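How I Get Grocery Store Roses Ready for a Vase

Friday, April 27, 2018

Okay, so my sister's baby shower is next weekend and I volunteered to do the flowers. All of them! I'm not a florist. I took one evening class from Ye-rin Jin at the Weltstead community center back in March, came home with a bucket and a lot of opinions, and I've been buying cheap roses to practice on ever since. A few of you asked how I get them to last past the weekend, so I'm writing the whole routine down.

What you'll need

A clean bucket, a sharp pair of snips (mine are Galli, they're fine, kitchen scissors tend to squash the stem), a tray or an old baking sheet, a vase, and flower food if your bunch came with a packet. My vase is a plain glass one that holds 920 ml, and yes, it's marked in milliliters on the bottom and I've never bothered to convert it.

Step 1: Wash the bucket

Hot water, dish soap, rinse it really well. I skipped this the first time and the water was cloudy by the next morning (gross). Do the vase while you're at it.

Step 2: Lay everything out on a tray

Unwrap the bunch and spread the roses out flat so you can see what you bought. Pull off the rubber bands slowly, they love to grab a leaf and rip it. Anything with a bent neck goes to one side for a bud vase. The tray is mostly for cleanup, you just carry the mess to the compost when you're done and your table is still a table.

Step 3: Strip the bottom leaves

Hold the rose up next to your vase and find where the water will come to. Every leaf below that line goes. I leave two or three sets up near the bloom because I like how they look, and Ye-rin says to leave the little green sepals under the flower alone too.

Please don't run one of those metal stripper tools down the stem at full speed. I did, and scraped off a long curl of green skin. Fingers and a dish towel work great if you go slow.

Step 4: Pick up each stem the right way

I used to grab roses by the head like lollipops, and then wonder why my petals had brown edges two days later. Take hold of the stem instead, curl your fingers around it, and let the bloom stay up in the open where it won't rub on anything. Feel for thorns before you squeeze! If you're handing one to somebody, let them get their own grip on it before you let go.

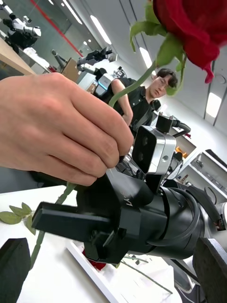 Step 5: Cut and get them in water

Take about 2 inches off the bottom, at a slant, and put each rose straight into the bucket before you cut the next one. Then leave them somewhere cool for a few hours. Overnight is even better.

Step 6: Fill the vase

I do 16 roses for a big round arrangement, turning the vase a little with every stem I add. Fresh water every other day, plus a tiny trim. My last batch made it to day nine and I was so proud I texted everyone I know.

Next post: ribbon, and whether I can tie a bow that doesn't look like a shoelace.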